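To: bench-upkeep list, Eltbridge
Date: March 2023
Subject: Re: Re: pads on the hand-held pair, again

Back from the bench with a report that will surprise no one who remembers December. The right pad on the pair we call Talavera has a patch on its face where the covering looks torn or scuffed and is lifting at the edges. The left one looks fine, which I take personally, as I fitted the right one.

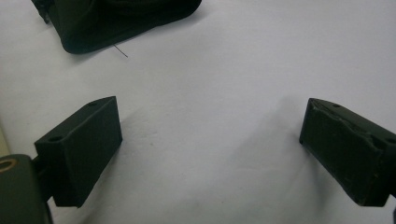
On Monday the message from Ultness read:

> Ours went the same way after 311 grasps, and gluing the flap down bought us one afternoon. Check your screws before you blame the rubber. If the pad can rock on its mount, it rubs at the top of the face and you'll go through covers like paper towels. Also, please stop ordering the thin ones.

Fine. I checked the screws. One of them turned with a fingernail, so I withdraw several things I said about the supplier.

What I plan to do, unless somebody objects by lunch:

Swap both pads, even though only one is bad. We tried mixing old and new once and spent a day wondering why everything came out of the grip crooked.

Clean the old glue off the mounts first. A plastic scraper, please. Whoever used the chisel knows who they are.

Tighten the screws a little at a time, alternating, then open and close the jaws 7 times and tighten again.

Do the glove test before calling it done. Lay a work glove flat on the foam board, press down, close, lift. Gloves are a miserable thing to pick up and that makes them a good check. Keep the second gripper in the other hand while you do it, with its cable clear of your wrist, or you'll find out how short the cable is.
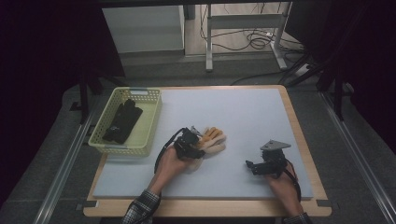 Then log it on the Bidside sheet, under the pad entry and not under "misc", where the last four repairs went to die. We were at 2408 grasps on this set when I last looked, so the Ultness people can stop feeling sorry for themselves.

I still have two spare covers, both thin. I know. The thick ones are on order.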